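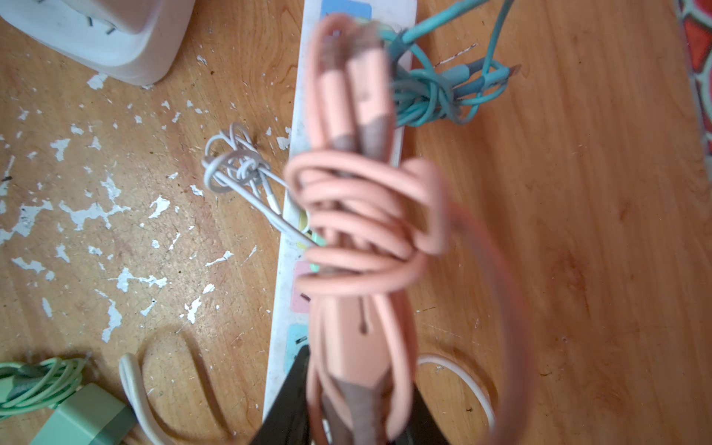 Search this site Type and hit enter

How I Finally Got My Charging Cables Under Control

I have a drawer in my desk that I used to open with one hand while holding everything down with the other. Cables! So many cables, all knotted up with each other like they'd been plotting in there. Last Sunday I dumped the whole thing out on the bed and started over, and a few of you asked how I did it, so I'm writing it up.

You don't need much. A clear surface, some hook-and-loop ties (mine are Hasmont, a roll of 60, and I've barely made a dent), a damp cloth, and a box or drawer with dividers. I spent 80 minutes on mine, but I also stopped for a sandwich.

Step 1: Pull everything out

And I mean everything, including the cable behind the nightstand and the one living in your gym bag. Unplug the power strip too and bring it over, because you'll want to wipe it down. White ones show every bit of grime. Make sure it's out of the wall before the cloth goes anywhere near it, and use a barely damp corner on the outside only, well away from the slots.

Step 2: Undo the knots

Find a connector end and work backward from it. Don't yank. I loosen the whole tangle first by sort of fluffing it (my sister calls it tossing the salad), and then the end usually slides out by itself. The skinny soft cables are the worst for this. If you get one that won't budge, put it aside and come back after a coffee.

Step 3: Test them

Plug each one in and see if it charges something. I threw five into the recycling bag, including one I'd been wiggling into position every night for months. Anything with a split near the plug or bare wire showing goes straight in the bag, no testing.

Step 4: Coil them

Make loops the size of your palm and let the cable go the way it wants to go. If it's fighting you, give it a little roll between your finger and thumb as you make each loop. I used to wrap mine tight around itself to finish, and it looks cute, but it puts a hard bend right by the connector. Now I leave the last few inches loose and put a tie around the middle of the coil.

The cables with more than one plug on the end are a bit fussier. Hold all the plugs together facing the same way, start your coil from that end, and let the single plug be the tail. Otherwise the short legs catch in the loops and you're back to step 2.

Step 5: Give them a home

Colored cables make this part so much easier. Pink is mine and teal is for travel, and now my husband can't claim he grabbed the wrong one by accident. If all of yours are white or black, a dab of nail polish on the plug does the same job.

My drawer divider is a Grendwood one, and I keep phone cables at the front and the weird camera ones at the back. The power strip went back behind the desk with just two things plugged into it.

Tomos Gape asked in the comments last time about extra-long cables. I fold those in half first and then coil the doubled length. Works great on the one by my couch!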